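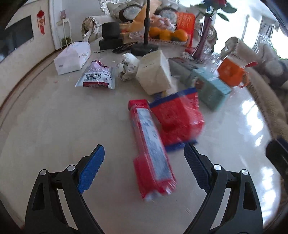 Pads open, with the long red packet just beyond and partly between them.

I've had the Pivel hand gripper for two weeks now and I'm still finding excuses to pick things up with it! Cameron Tamihana at Tivska talked me into the kit after I'd moaned about stiff pads one time too many, and I'm so glad he did.

The pads are what sold me. They're textured and they come in two colors, bright blue on the left and dark navy on the right, so I never mix up my sides when I'm going through footage later. Snack packets are my favorite test (crinkly, slippery, never the same shape twice) and boxes are much easier, as long as you come in square to them.

Putting it together took me 60 minutes, mostly because I had a linkage in backwards. The manual could use bigger drawings. I'd also love a softer spring, and Delwyn Rewi says there's one coming in May. Mugs next, handle first!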